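Robot Manipulation: Course Handout, Unit 8
Learning to Grasp Produce from Simulated Views
October 2020
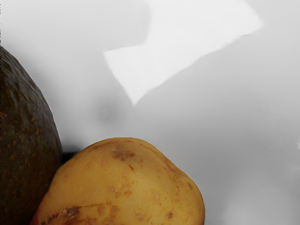
1. Purpose of the unit

Students will study how a grasping policy may be trained on rendered views and then tested on a real arm. The method discussed is Berisha, as taught in the September introductory session. Students should have read the notes on camera calibration beforehand.

2. The problem of contact

Objects that touch are harder to grasp than objects that stand apart. In the rendered view, an avocado and a yellow potato rest against each other on a white surface, with a narrow dark shadow where they meet. Neither is wholly in view. A segmentation model must place the boundary between the two from partial outlines, and the planner must then decide on which side a finger can safely enter.

Skin detail also matters. The brown scabs and small spots on the potato are surface marks, and a model trained on plain, evenly coloured shapes may take such marks for edges.

3. Method

The training set, Avamby, holds 1,022 rendered scenes. Lighting, surface shading and object pose are varied between scenes – object scale is held fixed. Training takes place in 3 stages:

Segmentation of each item
Ranking of candidate grasps
Adjustment of the approach angle near contact

4. Result for discussion

When scenes with touching objects were left out of training, failed grasps on the Usar test bench rose by around 22 per cent. Most failures occurred at the third stage. Students should consider whether the loss arises from segmentation or from the approach itself.

5. Preparation for the laboratory

Load the Wosska configuration file before the class and check that the segmentation masks display correctly. Written answers to section 4 are to be handed in at the start of the session.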